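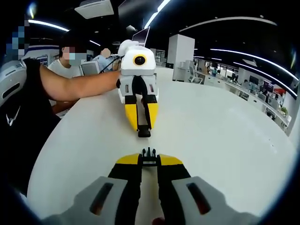 Ait Brahim asked at the Friday meeting whether a club this size should be publishing data at all, or whether we should just keep it on the shared drive until it is bigger. The vote went for publishing, with the limits written down. They are written down in this file.

Sorncombe Tabletop Set
README, second release

What it is

Short recordings made by members of the Sorncombe student robotics club with hand-held grippers. Each recording is one attempt at a simple tabletop task: pick up an item, move it, set it down, or pass it to a second gripper. The club used the first release to train its entry for the Covell student round, in the small-object class. The second release adds the July sessions and fixes the labels in the first.

Contents

- 400 recordings, of which 200 use one gripper and 200 use two
- 14 task names, listed in tasks.txt
- one plain text note per session, written by whoever ran it
- a split file with 90 recordings held out for testing

Please leave the held-out recordings out of training. If you report a number from this set, say which release you used. Results from the first release can't be compared with these, as several tasks were renamed.

How a session runs

1. Start the recording software on the laptop and check that both grippers show up in the device list.
2. Open and close each gripper fully. Do this again after any break.
3. Hold the grippers with the tips facing each other and record a few seconds. We use this for lining up the two views later.
4. Put one item on the table within easy reach. Small dark items go on the plain part of the white tabletop, clear of the socket strip.

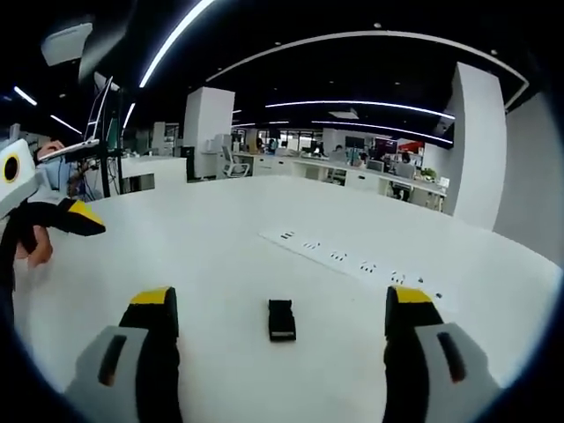
5. Record the attempt. Start with the jaws open and end with the jaws open.
6. Mark it as done, dropped or spoiled before starting the next one. Dropped attempts stay in the set. Spoiled ones (wrong item, software stopped, somebody bumped the table) are deleted.
7. Copy everything to the club drive before packing up.

Labels

Each recording has a task name, an item name, a result and a left/right field. Left and right are from the point of view of the person holding the gripper. In the first release two sessions had this the other way around, and the Dolov team found it when their model kept reaching to the wrong side - thanks to them for sending the list.

Item names are short and general. "Small box" covers several items that differ in size and weight. We did not weigh anything.

Known problems

- Shiny white tables give strong reflections from the ceiling lights. Some depth estimates fail there.
- The wide lens bends straight lines a lot near the border. Calibration files are in the calib folder, one per gripper.
- Most attempts were made by right-handed members.
- Session notes vary. A few are one line long.

People in the background

The room stays in use while we record. Faces are blurred before release. If you find one we missed, open an issue with the recording name and we will pull the file and replace it.

Use

Free for classes, clubs and research. Credit the Sorncombe club and link to this page. Bug reports go in the issue tracker, label questions too. We answer slower during exams.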